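Robot Arms Take On the Kitchen Scale in Eltmont Weighing Trial

7 April 2024

Anyone who has ever baked a loaf or packed a jar knows how little thought goes into weighing something out. You pour, you look at the number, you add a pinch more, and you're done. Getting a machine to do the same thing is a much bigger job, and a small workshop in Eltmont has spent the past few months finding out how big.

The project is called Walaten, and its aim is pleasantly plain. The team wants a pair of low-cost robot arms that can portion dry goods by weight on an ordinary counter, using the same bowls and scoops a person would use. No hoppers, no special feeders, no conveyor. Just beans, a scale and a target number.

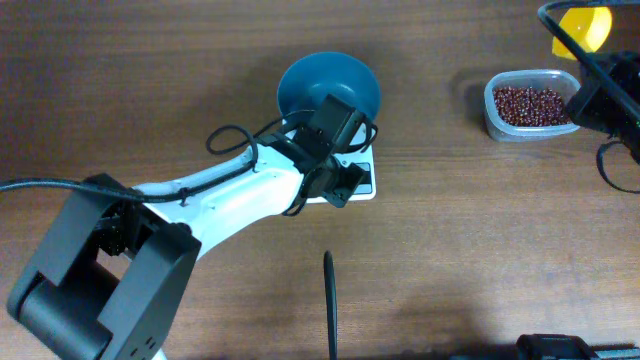 The first full round of tests wrapped up this spring, and the results make for fun reading. The arms were given 73 tries at portioning small dried beans into a bowl. The targets changed from one try to the next, so the arms couldn't simply repeat one memorized motion. A try was scored as good if the final weight landed within 2 grams of the target and no beans ended up on the counter. The team isn't giving out a single success rate yet, because the rules were tightened partway through and the early tries were judged more kindly than the later ones. They do say that the last stretch of testing went far better than the first, and that the arms are now being trusted with bigger batches.

Why beans? They roll, for one thing. Flour clumps and sticks, which brings its own headaches, but a bean that misses the bowl can end up under the refrigerator. Beans are also easy to pick up again and reuse, so a long afternoon of testing doesn't waste any food you'd want to serve. The testing stock goes back into its own tub at the end and is never sold or eaten.

The hard part, the team reports, is the last few grams. Pouring the bulk of a portion is something the arms learned fairly quickly. Slowing down near the target is another matter. People do it with a little shake of the wrist, tapping a few beans loose at a time. The arms had to work out their own version, and for weeks it was either nothing at all or a small avalanche.
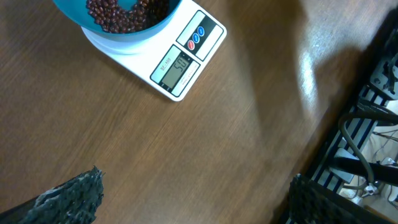
The readout shows 50, with the beans in their bowl on the scale.

Reading the scale was its own puzzle. The simple answer would be to run a wire from the scale to the computer and skip the display altogether. The Walaten team chose to have the system read the digits by camera, on the grounds that most homes and small shops already own a scale and few own one that talks to a robot. Glare on shiny surfaces, odd viewing angles and half-hidden numbers all cause mistakes, and the software now waits for the same reading several times in a row before it believes it. That makes the arms slow. A portion that would take a shop clerk a few seconds can take the better part of a minute.

Slow might be fine, though! Frimpong, a bulk foods store a short walk from the workshop, has been lending advice from the start, and its staff were quick to point out that most of their bagging happens before opening hours. A machine that plods along while someone stocks the shelves would still be a real help. The store sells lentils, rice, split peas and beans in 500 gram bags, and somebody has to fill every one of them by hand.

Tools matter more than you might think, too. The long, narrow handle on the yellow scoop gives the gripper plenty of length to work with, and the toothed edges on the gripper's fingers are there to keep a smooth plastic surface from slipping away. Earlier tests with a short-handled measuring cup were a lot messier, with the cup turning in the grip just as it tipped.

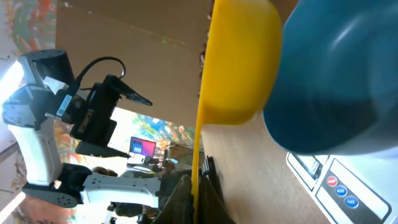

So can a machine do this chore yet? The fair answer from Eltmont is sometimes, with a person close by. The arms still get confused if a container is moved while they're working, and they have no real idea what to do about a spill. Setup is also fussy, and everything has to be within reach before the first scoop. The scale lies flat on the table with its red button and two blue ones in plain view, and pressing buttons like those is on the list of things the arms should learn next. For now a person zeroes the scale before each try. It sounds like a tiny step, but a machine that can't clear the weight of an empty bowl can't be left alone for long.

A second workshop, over in Zosel, plans to repeat the tests with rice and dried corn to see whether the skill carries over to other foods. The two groups have agreed to use the same scoring rules this time, which should make the numbers easier to compare. If that goes well, a 7 day trial in the back room at Frimpong is planned for July, with the arms filling practice bags and store staff checking each one on a second scale.

The Walaten team will post the full test log, with the failed tries left in, once the Zosel runs are complete. Shops and home cooks who want to suggest a food for the next round can leave a note at the Eltmont workshop. Red lentils and popping corn have already been asked for more than once.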